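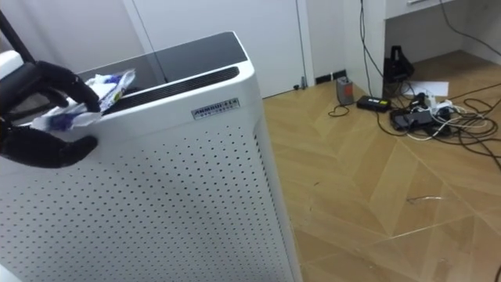
Wrappers, and the top of the air purifier

I've been going through the house picking up all the little bits that land on flat surfaces, and the air purifier is by far the worst spot. It's tall and white with a glossy black top, just the right height for putting something down on your way past — a snack wrapper, a receipt, the mail. Shireen says I should stand a plant there and be done with it, but the air comes out through the slats along the front and I'd like to keep those clear.

So now the top gets emptied every evening before supper, and once a week I go over the little holes in the front panel with the soft brush on the vacuum. It takes six minutes if I don't stop to read the mail, and I nearly always stop to read the mail.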